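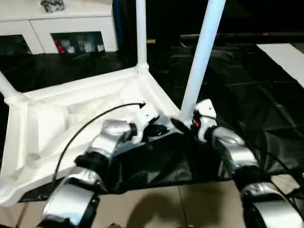 Montagem da base plástica com pernas tubulares

Estas instruções aplicam-se à base branca moldada da linha Brustico, referência 3299, distribuída pela Donside. Recomenda-se a leitura integral antes do início dos trabalhos.

1. Estender uma cobertura no chão e pousar a base com os encaixes voltados para cima.

2. Introduzir cada perna no encaixe do respetivo canto, segurando o rebordo junto ao ponto de união. A perna deve entrar a direito.
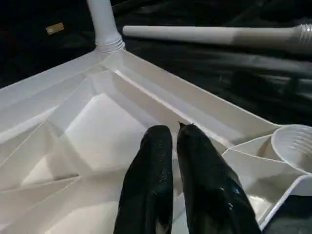 Nas uniões roscadas, o aperto inicial faz-se à mão. Caso se sinta resistência, desenroscar por completo e recomeçar.

3. Verificar o alinhamento das pernas e só depois virar o conjunto. As peças em falta pedem-se ao armazém Escobar, indicando o código 856.

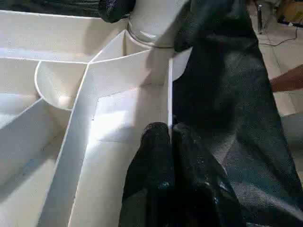

Comentário de Zonoteo: convém limpar os encaixes com um pano seco antes do passo 2. Na minha base havia restos de plástico na rosca e a perna ficava torta.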